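FOR IMMEDIATE RELEASE

Ovier Opens Simulated Household Test Suite for Comparing Gripper Controllers

Two control methods run through 1,828 trials in the same rendered rooms; results and scenes to be released in December

GASTOTVILLE – Ovier today announced the opening of Pleltwood, a simulated household environment for side-by-side testing of controllers for two-finger robot grippers. The environment is offered to research groups, equipment makers and technical schools that need to compare control software under matching conditions before committing time on physical arms.

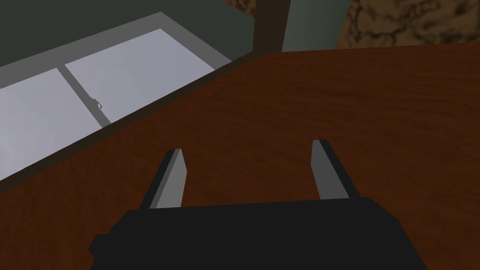

By the Ovier Communications Office
Press and Public Information

Pleltwood consists of 11 rendered layouts furnished with doors, windows, tables and other fixtures of ordinary homes. Each layout can be reset to the same starting state, so that a second controller meets the same surfaces, distances and lighting as the first. Views from the wrist of the arm are stored with joint positions and finger opening for every trial.

The first comparison carried out in the environment covered two controllers. One follows a planned path and corrects it at fixed intervals. The other, supplied by Zwane, adjusts the path continuously from the wrist view. Both were given the same gripper model, the same arm limits and the same list of tasks. A total of 1,828 trials were completed, of which 1,000 were approach and positioning trials with the fingers open. The remainder involved contact with handles, knobs and small household items.
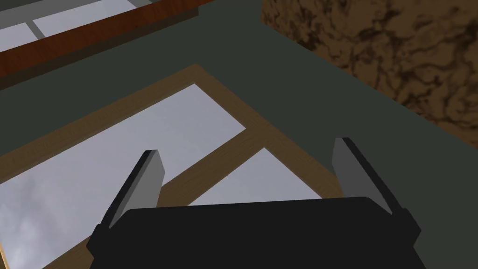
Wrist view from Pleltwood with the gripper fingers open and a wood-framed window behind them.

Approach trials make up the larger share of the program by design. Wrist views in a furnished room are often tilted and crowded with background edges, and a controller that reads them poorly will arrive at an object from the wrong angle. Test staff at Ovier scored each approach on final position, time to settle and the number of corrections made along the way. Trials that ended at a joint limit were logged separately and will be reported as such.

For door tasks, scoring begins when the fingers are on either side of the knob. The controller must center the gripper, close without pushing the door and hold its grip through the turn.

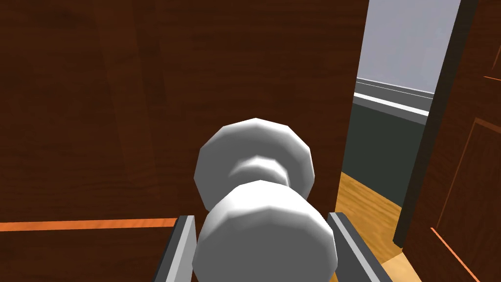

A trial is stopped if the grip is lost, and the arm returns to its starting pose before the next attempt. No manual adjustments are permitted between attempts. The same rule applies to drawer and window tasks, and participating groups will be asked to follow it when submitting results of their own.

Early findings show that the two controllers perform at a similar level on open tabletops. Differences become larger near walls and door frames, where the Zwane controller needed fewer corrections but took longer to settle. Ovier is not publishing a ranking at this stage. Full tables, including failed trials, will accompany the December release.
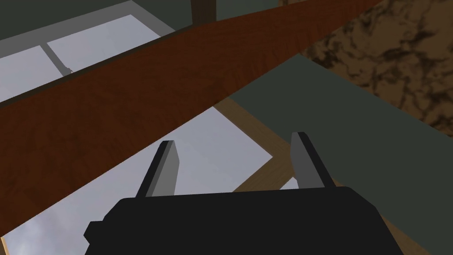 The gripper close to a wooden plank in one of the simulated views.

Ovier notes that simulated results do not replace tests on hardware. Friction, cable drag and wear in the finger joints are represented in Pleltwood only in simplified form. A follow-up study on a physical arm is planned at the company's Gastotville laboratory, using a reduced set of the same tasks.

Access to Pleltwood is free of charge for schools and nonprofit research groups. Commercial users may apply for a yearly license. Applications are reviewed every Friday, and approved groups receive the scene files, the task list and the scoring guide.

About Ovier

Ovier develops test methods and software for robot arms and grippers. The company is based in Gastotville.

Media Contact

Ovier Communications Office, Gastotville
Requests for interviews and print-quality pictures may be sent through the press page of the Ovier website.

###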